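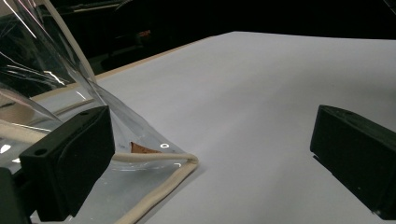 Come break things with us (carefully, and paid)

Hi! I'm Clémence Courtois and I run the handling lab at Surnora. We're looking for people to spend a few sessions with us in March working with hand-held grippers and clear plastic covers, the kind with a thick soft cord along the hem. You don't need any robot experience. You do need patience, and a willingness to say "hang on, that felt wrong" out loud.

I should tell you how this call came about, because it's pretty much the whole job. We had been teaching Orby, our two-fingered arm, to pull these covers over a packing table. It went well enough that we got a bit comfortable. Then one Wednesday, on run 118, a finger closed on the corded edge, the cord rolled, and Orby decided it had let go when it hadn't. It swung back to its home position with the cover still attached and dragged a full tray of parts off the table with it. My colleague Ilse Van Damme was outside the safety line, so she was fine, but the tray landed closer to her shoes than either of us liked. The stop button worked. What bothered me was that somebody had to press it!

We've gone through all 3538 grasps in the log since then, and the corners are where it falls apart. Clear plastic is shiny, it folds over on itself, and the software loses track of which layer it's holding. So Orby is parked with the power locked out until we have a lot more good handling from human hands, slips included.

What you'd be doing: picking up, folding, turning and letting go of covers at a table, using a hand-held gripper with the same style of fingers. When you drop one or pinch the wrong layer, you call it out and we tag it. Please don't tidy up your mistakes, we want them. You won't be in the same room as a powered arm at any point.

The practical stuff. There are 5 places. Each session is 4 hours with a proper break in the middle, and you can sit or stand. We're in the Dewulf building, second floor, with an elevator. Pay is by the session, it covers the safety briefing too, and you get the full amount even if we have to stop early. You should be 18 or over and okay with repetitive hand work. If you have wrist trouble, tell me and we'll talk it through, it may still be fine. Left-handers, please apply, we're badly short of you.

We'd also love to hear from anyone who has worked with tarps, awnings, boat covers or upholstery. Ilse came to us from Sirkis, where she fitted covers all day, and she spotted the rolling cord before any of our sensors did.

To apply, send a few lines to the lab desk at Surnora with "covers" in the subject, and tell me which mornings or afternoons you can do. No résumé needed. I read them all myself, usually after 5 p.m., so give me a day or two to get back to you.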